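How I look after my trivets and bowls (and set them out so nothing gets scratched)

Posted in Kitchen Table, August 2022

I've had so many messages about mats and bowls since the soup supper post that I thought I'd write the whole routine down in one go. None of it is difficult. You need a flat surface, a soft cloth, a drop of washing-up liquid, a small dry paintbrush and a little food-safe mineral oil. I use the oil from Zarnstead because it's the one the shop on our corner sells, but any plain one will do.

Start by clearing more space than you think you need. I used to do this next to the sink with everything in a heap, and I chipped a lovely Pollier dish that way (still cross about it). Now I work on the big table and bring things over a few at a time, one mat and one bowl to begin with, leaving a bit of a gap between them. 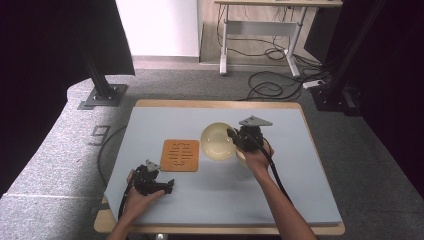
Check the underside of every bowl before you put it down on anything you care about. Run a fingertip round the foot. If it feels gritty, that's unglazed clay and it will scratch a table in no time. A quick rub with fine wet sandpaper sorts it out -- 600 grit if you have it, and go gently. Rinse off the dust and let the bowl dry upside down on a tea towel.

Next, the mats. Cork ones want the lightest touch. Wipe with a damp cloth, never a soaking one, and work along any engraved bits with the paintbrush first so you aren't pushing crumbs further in. Stand them on edge to dry. If you lay a damp cork mat flat it can curl, and then your bowl rocks every time somebody reaches for the bread!

Bamboo is tougher but it does need oiling. Mine get done twice a year, once in summer and again in November before the heating has dried everything out. Wash, dry overnight, then put a teaspoon of oil on a cloth and wipe it along the grain. Cut-out patterns are the fiddly part, as the inside edges drink up more oil than the face does, so go round those with the paintbrush and give them a second coat if they still look thirsty.

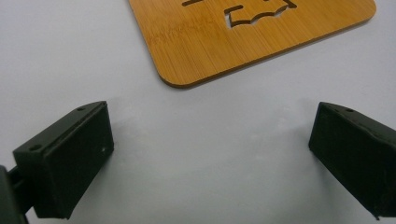

Issue 39, page 6

Leave the oil on for half an hour and then buff off whatever hasn't gone in. Don't skip the buffing or you'll have a sticky board that picks up every bit of fluff in the house. My friend Marijke Van den Broek swears by an old cotton pillowcase for this and I've come round to it, it's much better than kitchen roll.

Right, stacking. Like goes with like, same size and same shape, and I stop at three if they're ceramic. Lower each bowl straight down with both hands and let go only when you feel it settle. If the pile leans a little that's fine, but if it wobbles when you nudge the table, take the top one off and turn it a bit. Handmade bowls are never perfectly round and there's nearly always a position where they sit better.
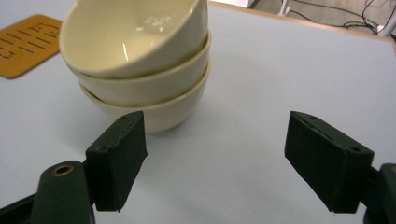 For cupboards, I slip a circle of felt between each bowl. You can buy them ready cut (Cormier do a pack) but an old jumper that's been through a hot wash by mistake does just as well. Cut them a bit smaller than the base so they don't poke out. Mats go in upright beside the bowls, like records, with the bamboo ones nearest the door where the air gets to them.

If you've got a bowl stuck inside another, don't twist it. Put cold water in the top one, stand the bottom one in warm water, and wait a few minutes before easing them apart.

Next time I'll do wooden spoons, as two of you asked, and the Brullorero salad servers that went furry.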